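Wasstead Robotics Club, issue tracker
Ticket 26: Left gripper stalls partway through laundry unload
Opened by: Beca Gwynne
Status: Open
Robot: Cilo

Cilo is meant to move red clothes from the front loader to the basket on the floor. Left arm goes into a fault on some runs, usually between the drum and the basket. Right arm is fine.

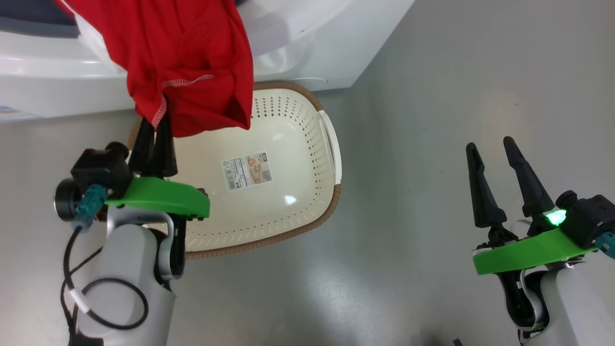
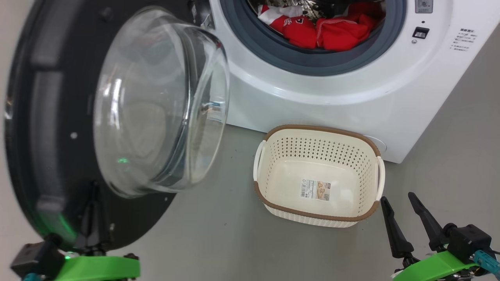
What we've tried

1. Swapped the left wrist cable for the spare. Same fault.
2. Re-zeroed both arms in Wogan. No change.
3. Raised the left finger current limit to 3000. Fewer stalls, but the motor got warm, so I put it back.
4. Ran the left arm for 5 minutes with nothing in the fingers. No fault logged.

Log from the last bad run

14:10 left grip closed
14:11 left grip load 100%
14:11 left arm fault, motion stopped

Next

Try one small item at a time and see if the load still maxes out. Check the bolts on the green mount while the arm is off. Rirnik branch has a newer grip controller, but please don't merge it until I've got a clean log on the current one.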